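Wolde Street linens – the spare room sort-out
February 2022

Quick page this time, more words than pictures I'm afraid. Finally got round to the spare room, the bed in there has been the dumping ground for every bit of fabric in the house. Tablecloths, throws, odd curtains, scarves. Goal was to get it all folded and in the closet before the June sale. Mostly got there.

The Landik shelf unit first. Put it up inside the closet, left side. Four shelves, one is a bit crooked, not redoing it. Paid 77 dollars which felt like a lot for some boards but it holds. Heavy stuff at the bottom, table linen at eye level, scarves in a Viltano box up top.

Rules I went by – stained goes to rags. Torn goes in the mending bag. No idea what it is, goes to the sale. Kept more than I meant to, as usual.

Checks and plaids got there own pile. Checks are nice to fold, you just follow the squares. Unless the cloth has been pulled out of shape in the wash, then the squares lie to you and you end up going corner to corner and smoothing from the middle. 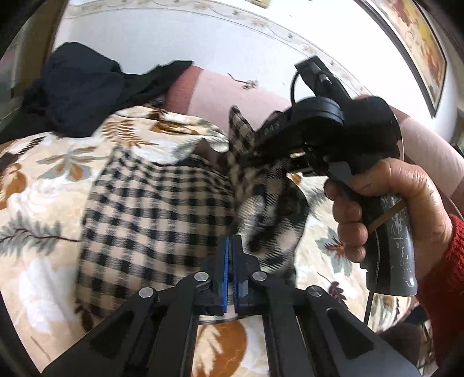
Black and cream check, out on the flowered bedspread. Still all folds at this point.

A reader wrote in after the last page to say she never folds checks at all, she rolls them round a cardboard tube, and the creases stay out for months. Also that a bed is too soft to fold on and I should use the kitchen table. Fair enough on the table. Tubes I might try for the big cloths, the closet isn't deep enough for all of them though.

The quilted bedspread stays on the bed. Orange and brown flowers, bit of gray-green leaf, cream behind. Goes with nothing else in the room and I like it. Needs a wash on cool, then flat over two lines becuase the quilting holds water forever.

Bags and boxes – the Bamis zip bags are fine for throws, useless for anything with a fringe. Zip eats it. Lost one tassel already. Old pillowcases work better, one set per case, label pinned on the outside.

Sale pile is by the door. Almost 200 pieces once the napkins and hankies went in, mostly small stuff. Pricing next, probably bundles tied with ribbon.

Still to do: curtains, mending bag, the drawer under the bed. More pictures when the curtains are done.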